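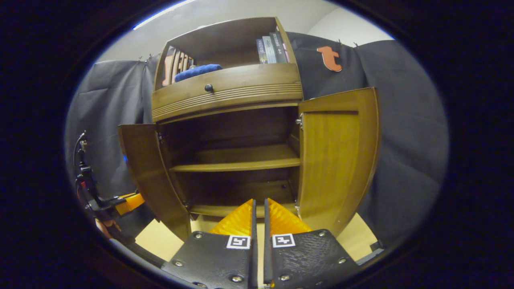

When I moved to my first flat in this country, I had four boxes and no furniture. I bought a small wooden cabinet from a second-hand shop called Howlader, and for many years I put things in it without thinking. Last June I decided to learn how to use it properly.

Ashraful Paul repairs and sells old cupboards, and his advice was very simple. "Open both doors and leave them open for one day," he told me. "You will see what you have, and you will be a little ashamed." He was right. I took out candles, old chargers and a tablecloth which I had believed was lost.

An empty cupboard is a pleasant thing to look at. With one shelf across the middle you have two spaces, and it is wise to decide their purpose before anything goes back. Mr Paul puts heavy dishes at the bottom and leaves the upper half for what he needs each week. I have copied him, except that my lower half is for shoes.

The open part on top is more difficult, for every visitor sees it. A few books standing upright at one side look calm, and a folded blue cloth beside them gives some softness. I would stop there, or almost there. My sister would add 9 more objects and a plant.

About the drawer I have no good advice. Mine has a curved front and a little black knob, and inside it there are still batteries, string and the instructions for a Nandska lamp that I gave away. Mr Paul says every house is permitted one such drawer. He has five.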